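Re: Efflorescence on interior brick, curved wall

fesik_k
Posted 6 January 2020

Ground floor room, red-brown brick on a curve, white tile floor. White powder keeps coming back on the lowest courses. I dry brush it, vacuum, and it returns by August. The previous owner put a silane sealer on the wall. Should I strip it and reseal?

matousek_brick
Don't reseal. Salt needs water to move. Sealer slows the drying, the salts crystallize behind the treated layer, and then the faces spall. Find the water first. What is on the other side of the wall?

fesik_k
Planting bed, soil 300 mm above the inside floor level. The bricks are laid in a checkered pattern with the darker ones recessed, so brushing is slow.

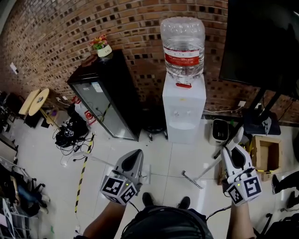 The mortar is harder than the brick in places. I suspect it was repointed with straight cement at some point, but I have no paperwork on it.

Zoltine
Soil above floor level is your answer. Dig it out to below the damp course and backfill with gravel. Cement pointing makes it worse, as the joint can't breathe and the moisture leaves through the brick. Rake it out to 25 mm and repoint in lime.

matousek_brick
Agree on the soil, disagree on the raking. Grinding hard cement out of soft brick chips the edges, and on a curve the wheel wanders. Lower the ground, wait a full year, then decide.

Zoltine
A year of salts coming through the brick does damage too. I use a plugging chisel, no grinder. Slow, but the edges survive.

kuturetti
Has anyone asked for a moisture reading? Pin meters read high on salty masonry, so ignore those. Drill a sample and weigh it before and after oven drying. My wall measured 7 percent by weight at the base and was dry at head height.

fesik_k
Only pin readings so far. Adoración Cifuentes surveyed the house when I bought it and wrote "rising damp, inject". The quote for injection was 975.

matousek_brick
Injection does nothing about soil banked against the wall. Spend it on the digging.

fesik_k
Digging first, then. I'll drill samples before I start and post the weights.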